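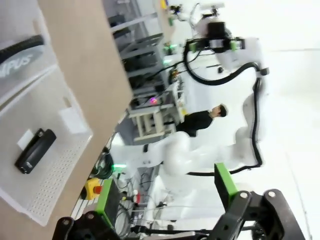

第六章讨论小件物品的容器收纳。小件物品指单手可以拿起、在开放台面上没有固定位置的物品,包括文具、折叠伞、钥匙、线缆、小型手持工具以及未完成的缝纫件。大件家具和成衣的位置由体积和支撑方式决定,前两章已有论述;小件物品的位置则由容器决定。容器的底面、侧壁和开口共同限定物品的活动范围,其中侧壁的作用最容易被低估。白色带孔塑料托盘放在浅棕色木质台面上,一件黑色长方形小件靠近左壁,一张白色小卡片有一部分压在它的下面。小件与卡片的这种叠压关系在浅容器中十分常见,本章称为“底层遮蔽”。被遮蔽的一层取用时须先移动上层,登记时则容易漏记。

学习本章后,读者应能够:按尺寸、使用频率和损伤风险对小件物品分类;计算容器的有效底面积和填充率;为一组给定物品选择容器并确定摆放方向;编写与容器对应的标签;说明软质物品与硬质物品混放时的处理办法。

6.1 容器收纳的基本概念

6.1.1 物品、容器与承载面

收纳系统由三级构成。第一级是物品本身,第二级是容器,第三级是承载面,即桌面、层板或抽屉底板。物品与容器之间的关系称为装入,容器与承载面之间的关系称为布置。两种关系应分别记录。物品从一只篮子移到另一只篮子,属于装入关系的变更;篮子从桌面移到层架,属于布置关系的变更,篮内物品的记录不需改动。

实际登记中,有些物品直接放在承载面上,没有经过容器。这类物品称为散置物品。散置不等于错放。正在使用的剪刀、待归还的文件夹都可以短时散置,但每次整理结束时应为零,或者在登记表中单列。

Nunisard 培训中心的整理实习室在一个学期内登记了3,141件小件物品,使用容器393只,其中292只在学期末仍有可读的标签。登记工作由 Yoon-hee Ji 主持,本章的多数术语沿用她编写的实习手册。手册把标签缺失列为容器缺陷,与裂纹、变形同等处理:缺少标签的容器须退出使用,补齐标签后再行编入。

6.1.2 有效底面积与填充率

容器的标称尺寸通常指外沿尺寸。由于多数塑料容器侧壁向外倾斜,底面小于开口,按标称尺寸选用会高估容量。有效底面积以容器内底的长与宽相乘求得,圆角部分从中扣除。若圆角半径小于内底短边的十分之一,扣除量可以忽略。

填充率是物品投影面积之和与有效底面积之比。计算时取物品按实际摆放姿态在底面上的投影。同一件物品平放与立放,投影不同,填充率随之不同。订书机底座朝下立放时,投影接近底座的轮廓;侧放时,投影由机身侧面决定,数值一般较大,机身也容易滑动。

填充率低于三成的容器称为欠填容器,高于八成的称为过填容器。欠填容器内的物品在搬动时会发生位移,尤其是表面光滑的物品。过填容器内的物品互相挤压,取用一件往往带出另一件。日常使用的小件容器以五成至七成为宜。长期存放、极少开启的容器可以放宽至八成。

填充率只描述平面上的占用情况,不反映高度。物品高度超过侧壁时,容器不得叠放,登记表的“叠放”一栏应填“否”。

6.1.3 侧壁与开孔

带孔塑料容器在小件收纳中用途很广。开孔有三项后果。其一,容器自重减小,侧壁刚度也有所下降,长边中部受压时会向内弯曲。其二,空气可以流通,适合存放可能带有潮气的物品。其三,细小物品可能卡入或穿过孔洞。凡最小截面小于孔径的物品,例如回形针、图钉和针,应先装入密闭小盒,再放进带孔容器。

提手孔应与通风孔分开看待。提手孔尺寸大,位置高,搬动时由手指穿入受力。篮子并排布置时,提手孔一侧宜朝向操作者;若提手孔被相邻容器挡住,搬动者只能抓握上沿,侧壁受力不均,容器容易倾斜。
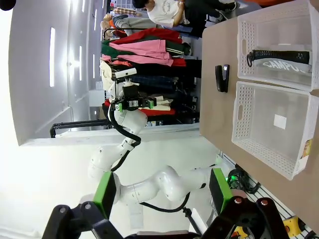 图6-2 木质台面上并排放置的两只带孔塑料篮。一只内有黑色折叠伞,另一只篮底贴有白色方形标签;订书机立在台面上。

以图6-2为例,可以练习三级关系的记录。折叠伞与其中一只篮子为装入关系,两只篮子与台面为布置关系,订书机属于散置物品。另一只篮子内除标签外没有物品,登记时填写“空”,不得留空栏。空栏在汇总时无法与漏记区分。

两只篮子边沿接近时,还应检查取用间隙。取用间隙是相邻容器上沿之间的最小距离。若需要单独提起其中一只,间隙应容得下手指;若两只篮子始终一并移动,则可以贴紧。间隙过小又需要单独提取的,应调整布置方向,使提手孔错开。

6.1.4 标签的位置

标签可以贴在篮底、侧壁或上沿。三种位置各有限制。篮底标签在容器为空时清楚易读,装入物品后常被遮住,宜用于标明容器编号,不宜用于标明内容。侧壁标签从前方可读,但带孔侧壁的粘贴面积小,胶面只与孔间的实体部分接触,容易翘边。上沿标签面积最小,只能容纳简短代码。

Skillow 实习室采用双标签制:篮底贴编号,侧壁悬挂内容卡。内容卡用细绳穿过通风孔固定,更换时不留残胶。悬挂卡的缺点是会随容器移动而摆动,叠放时可能夹在两只容器之间,因此叠放前须将卡片翻入篮内。

卡片放在篮内而不固定,是最简便的做法,也最容易失效。卡片会滑到物品下方,形成6.1节开头所述的底层遮蔽。未固定的卡片只能作为整理过程中的临时标记,整理结束后应更换为正式标签。

6.1.5 软硬混放与闭合件

小件物品按变形特性分为硬质、软质和复合三类。硬质物品在取放中形状不变,如订书机、直尺。软质物品形状随支承条件改变,如手套、布带。复合物品兼有硬质与软质部分,折叠伞是典型的一种:伞骨与手柄为硬质,伞面与腕带为软质。带拉链的织物也属于复合物品,拉链的链牙与拉头为硬质,两侧的布带和面料为软质。

复合物品装入容器时,以硬质部分确定位置,以软质部分确定间隙。折叠伞的手柄应沿容器长边放置,腕带收在手柄一侧,不得搭出上沿。腕带若伸出侧壁,可能挂住相邻容器或操作者的衣袖。
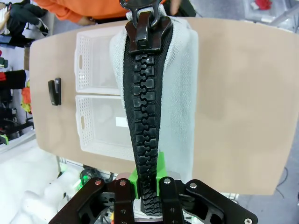 拉链件的处理需要另作规定。链牙尺寸越大,整条拉链的弯曲半径越大,强行对折会使链牙错位,并在布带上留下折痕。粗牙拉链应尽量平直放置,容器长度不足时可以绕成宽松的弧形。针织面料与链牙直接接触时可能勾丝,存放前应将拉头拉至闭合端,使两排链牙咬合,再把面料向外展平。拉头上的环形拉片应平放在布带上,避免压在面料表面。

对拉链件进行检查时,手持位置也影响结果。握住下端可以使布带伸直,便于观察两侧链牙是否对齐;握住面料则会使缝线受力,布带起皱,容易把正常的拉链误判为变形。检查者应先确认布带平直,再移动拉头,移动时不得向侧面施力。

硬质物品与软质物品原则上分篮存放。容器数量不足而必须混放时,按下列次序装入:先放硬质物品并靠壁,再放复合物品,最后放软质物品。软质物品不得用作硬质物品的衬垫,除非登记表注明二者为成套物品。Othmane Ait Ali 在 Vindness 的实习课中提出过相反的次序,即先铺软质物品以减少滑动。该办法在搬运途中有效,但取用下层软质物品时必须清空整只容器,本章不作为日常收纳的通用办法,仅在6.4节讨论搬运时再次提及。

6.1.6 登记表的格式

登记表以容器为行,每行包括容器编号、承载面、装入物品、填充率等级、叠放和标签状态六栏。填充率等级用“空”“欠”“宜”“过”四字表示,不填写具体数值。计算数值另附于工作底稿。散置物品列在表末,编号前加字母 S。

表格中的物品名称应写到能够区分的程度。两把颜色相同的折叠伞须注明长度或手柄形状;仅有一把时,写“折叠伞”即可。外形相近而用途无法确认的物品,按外形登记,例如“黑色长方形小件”,并在备注栏写“用途待查”。根据外形推断用途并直接登记,是初学者常见的错误,核对时应退回重填。

每次登记由2人完成,一人取放并报读,一人记录并复述。取放者报读容器编号后,记录者先复述编号,再接收物品名称。一只容器的全部物品登记完毕,须放回原位,方可开始下一只。中途离开时,已打开而未登记完的容器用 Zaki 卡标示,该卡为红色硬卡,横搁于上沿,复工后取下。

6.1.7 本章符号与术语

本章以 A 表示有效底面积,以 a 表示单件物品的投影面积,以 F 表示填充率。长度单位一律为毫米,面积单位一律为平方毫米,填充率以小数表示。容器的长边与短边均指内底尺寸,外沿尺寸出现时另行注明。

“容器”为总称,包括托盘、篮和盒。侧壁高度小于内底短边三分之一的称为托盘,其余无盖者称为篮,有盖者称为盒。商品名称与上述划分不一致时,以本章划分为准。

6.2节从有效底面积的测量开始,给出带圆角容器的修正算法;读者需备钢直尺一把、带孔塑料篮两只以及形状各异的硬质小件若干。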